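8번 화장실

빌티츠 사무실 3층에는 진짜 화장실이 하나, 화면 속에 화장실이 3000개 있었다. 진짜 쪽은 변기 레버가 고장 난 지 두 달째였고, 화면 속 3000개는 전부 멀쩡했다. 총무팀에 수리를 요청하면 늘 같은 답이 왔다. 예산은 가상 쪽에 배정되어 있다고.

나는 저얼리라는 청소 로봇의 시뮬레이션 검수원이었다. 직함은 '환경 경험 분석가'였는데, 어머니에게는 그냥 컴퓨터 본다고 했다. 저얼리가 가짜 화장실을 돌아다니면 나는 그 기록을 넘겨 보면서 합격이나 불합격을 눌렀다. 전직이 호텔 객실 청소 반장이니 적임이라는 게 회사의 판단이었다. 호텔에서는 10년 동안 변기를 닦고도 분석가 소리를 못 들었다. 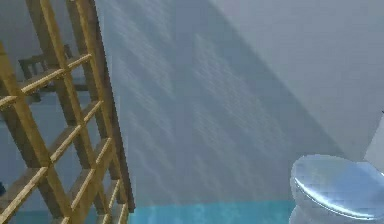 옆자리 추티마 임얌은 나와 같은 호텔에서 왔다. 손이 빠르기로 유명해서 객실 하나를 끝내고 나오면 복도 카트가 미처 못 따라왔다. 그런 사람이 이제는 하루 종일 앉아서 손가락 두 개만 썼다. 하나는 합격, 하나는 불합격.

"언니, 얘 또 벽 봐."

"몇 번인데?"

"8번. 아까부터 벽만 봐."

"우리도 벽 보고 밥 먹잖아."

팀장 베게이 씨는 불합격 사유를 반드시 목록에서 고르라고 했다. 목록에는 '경로 이탈', '파지 실패', '시야 불량'이 있었다. 추티마는 '딴생각'을 추가해 달라고 건의서를 냈다. 건의서는 자동 분류 시스템이 '칭찬'으로 분류해서 반려도 되지 않았다.

우리가 검수를 많이 할수록 저얼리는 나아졌고, 저얼리가 나아질수록 검수할 것이 줄었다. 회의실에서는 이걸 선순환이라고 불렀다. 추티마는 한국어가 유창한데도 그 단어만은 뜻을 다시 물어봤다.

"좋은 거야?"

"도는 건 확실해."

점심시간이면 우리는 8번을 띄워 놓고 도시락을 먹었다. 수압도 없고 냄새도 없고 손님도 없는 화장실이었다. 추티마는 이런 데라면 하루에 70칸도 하겠다고 했다. 물탱크 위에 비누를 그냥 올려 둔 것만은 끝까지 못마땅해했다. 호텔이었으면 반장한테 한 소리 들을 일이었다. 그 반장이 나였다.

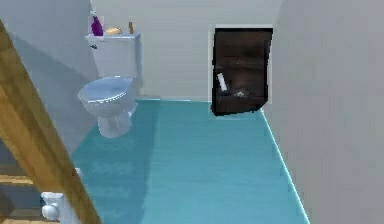

미르누턴, 2022년 6월 27일

현장 투입 첫날, 회사는 우리 둘을 미르누턴 지점에 보냈다. 로봇이 혼자 일하는 것을 사람이 옆에서 지켜보는 일이었고, 공문에는 '무인 운영 지원 인력 2명'이라고 적혀 있었다. 추티마는 공문을 두 번 읽고 접어서 주머니에 넣었다.

저얼리는 문 앞에서 멈췄다. 문턱에 누가 젖은 우산을 세워 두었는데, 3000개의 화장실 어디에도 우산은 없었던 모양이다. 저얼리는 우산을 보았다. 우산도, 굳이 말하자면, 저얼리를 보았다. 베게이 씨는 전화기 너머에서 손대지 말라고 했다. 학습 기회라는 것이었다.

십 분쯤 지나자 화장실이 급한 손님이 왔다. 손님도 학습 기회를 존중해 줄 분위기는 아니었다. 추티마가 우산을 치웠다. 내친김에 세면대 물기를 닦고, 휴지를 갈고, 휴지 끝을 세모로 접었다. 그걸 접는 데 일 초도 안 걸렸다. 나는 걸레를 찾았다. 걸레는 없고 충전기만 있어서 내 손수건을 썼다.

저녁에 나온 자동 보고서에는 이렇게 적혀 있었다. 청결도 우수, 인적 개입 없음. 보고서는 저얼리가 직접 작성했다.

"얘가 우리보다 승진 빠르겠다." 추티마가 말했다.

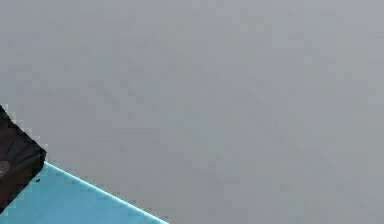
7월이 되자 검수실 의자가 반으로 줄었다. 베게이 씨가 면담을 하자고 했고, 면담 일정은 자동으로 잡혔고, 같은 시간에 그의 면담도 잡혀 있었다. 그는 그걸 모르고 커피를 세 잔 타 왔다. 검수는 이제 저얼리의 다음 버전이 한다고 했다. 불합격 사유도 알아서 고른다고.

"딴생각은요?" 추티마가 물었다.

베게이 씨는 화면을 한참 내려 보더니 고개를 들었다.

"있네요. 새로 생겼어요."

추티마는 그날 하루 중 제일 크게 웃었다. 그러고는 가방에서 공구를 꺼내 들고 복도 끝으로 갔다. 레버 고치는 소리가 한동안 들렸다. 나는 커피를 마저 마시고 휴지를 가지러 갔다. 비품실은 잠겨 있었고, 열어 달라고 했더니 저얼리 계정으로 신청하라는 안내가 나왔다.

신청서의 사유란에는 추티마가 불러 주는 대로 썼다. 물 내려감.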